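Unit 7: Lost Grasp Faults in Two-Arm Tabletop Cells
Course handout, Kornska Automation Program, Brakumville

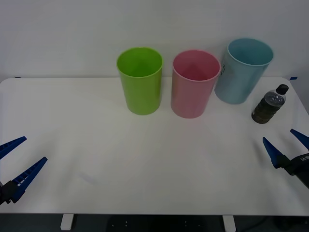 Figure 7.1. Two-arm cell with both grippers open. Three cups at the rear of the table, bottle at right.

7.1 Fault record

The fault treated in this unit occurred on the Idix training cell during a cup transfer exercise. The right gripper closed on a cup, the controller reported a completed grasp, and the arm began its transfer move. The cup slipped out during the lift. The program had no check after the grasp step and went on to the release position with nothing held. The log shows 24 further cycles before an operator pressed stop.

7.2 Cause

The grasp was confirmed from finger position alone. The threshold had been set in December for a wider part and was never changed. With the narrower cup, the fingers passed the threshold before they had a firm hold. Motor current was logged at every step, but the program did not read it.

Soft fingers make this fault harder to detect. They bend under load, so the same motor position can mean a firm hold, a weak hold or no contact.

7.3 Corrective action

Grasp confirmation now requires position and current together. After closing, the program waits 50 ms, reads both values, lifts the part a short distance and reads them again. If either reading is out of range, the arm stops and the Mao supervisor raises a lost grasp fault. Automatic retry is disabled.

7.4 Recovery procedure

Press stop and wait for both arms to come to rest.
Lock out the cell before reaching over the table.
Set fallen or leaning items upright. Check bottle caps for leaks.
Return items to their start positions.
Clear the fault and run one cycle at reduced speed.

7.5 Exercise

Log file 1190 is in the course folder. Find the first cycle in which position and current disagree, and propose a current limit for the cup. State your assumptions.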